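Chapter 7
Planning and Paying for Your Equipment

What you will learn in this chapter
How to write a needs list before you look at a catalog
How to sort costs into one-time, repeating and hidden
How to compare two quotes that don't cover the same things
When to rent, when to buy, and when to wait

Words to know: needs list, lead time, spare ratio, running cost, hand-held gripper, landed price

Budgeting is one of my favorite parts of a robot project, and I hope to win you over to it by the end of this chapter. A budget is where you decide what your project is really going to be. You may have spent six chapters thinking about sensors, motion and tasks, and now you get to put all of it on a single sheet of paper and find out whether it can happen this year!

We will follow one project the whole way through. Trumside is a small training center that wants to teach robots to handle everyday things: boxes, books, bottles, the stuff that ends up on any table. Its team has a room, an internet connection and a modest grant that must be spent by May. They don't own a robot arm yet. What they want first is a good supply of demonstrations, recorded by people using hand-held grippers, and that choice shapes every line of the budget that follows.

7.1 Start with the work

Before you price anything, go and watch the work being done. Visit a group that already does it, stand out of the way, and write down every item somebody touches, wears, plugs in or walks around. New planners nearly always list the exciting things (grippers, cameras, computers) and leave out the tables. Then the first Friday arrives and there is nowhere to put anything down.

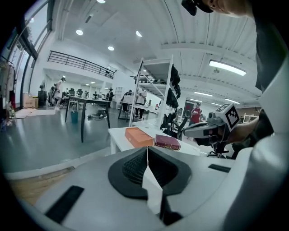 A needs list has two columns. In the first, write what the work calls for, in plain words and with no brand names: "a way to hold and move a book with one hand," "a flat surface at a comfortable height," "somewhere for the cables to go." In the second, write how many and how soon. Keep prices off this page completely. Once a number appears next to an item, people start arguing about the number and stop thinking about whether the item is needed.

Be generous with the dull entries. Floor space is a need. So are storage, seating, chargers, tape, cleaning cloths and a bin. Trumside's first needs list had 12 entries, and more than half of them could be bought at an ordinary office store. That was wonderful news for the grant.

7.2 Three kinds of cost

One-time costs are paid at the start: the grippers themselves, the tables, a computer with plenty of storage. Repeating costs come back every month or every year, such as software fees, replacement finger pads, insurance and the wages of the people doing the demonstrations. Hidden costs are the ones left off the quote. Shipping, import charges, setup time and training all belong here.

Of the three, wages surprise students the most. Look at how a demonstration is made: a person puts on the gear, takes a gripper in each hand, and works at a table with a couple of household objects. The objects cost very little. The person's time is the real expense, and it grows with every hour you record. So if a slightly better gripper saves your operators effort all day long, it may be the cheaper choice even at a higher price -- and you can only see that if wages are in the same budget as the hardware.

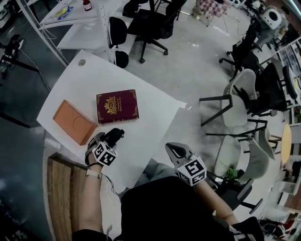
Small props deserve a line of their own, too. A book and a box will take you a long way in the first week, but a robot that has only met one book has not learned much about books. Set aside a little money each month for variety. Secondhand stores are a great source, and shopping for props is a cheerful job to share around the team.

7.3 Comparing quotes

Trumside asked two suppliers for a price on the same needs list. Tukau offered a low price per gripper, with shipping and spare parts charged separately. Trakent asked for more per gripper but included a set of spares and two training visits. Which one is the better deal?

You can't tell yet, and that is the point of the landed price. To find it, add up everything you must pay before the equipment is working in your room. Do this for each supplier on the same form, with the same lines in the same order. If a supplier leaves a line blank, write to them and ask. Never fill it in with a zero.

Ask about lead time as well. A gripper that arrives in June is no help to a grant that closes in May.

Try it yourself

Choose a task you could do at a table with both hands. Write a needs list for a team of 6 people recording that task, leaving out all prices. Trade lists with a partner and look for anything missing. Keep your list, as you will add costs to it in Section 7.4, where we look at renting through a firm called Onyshchenko.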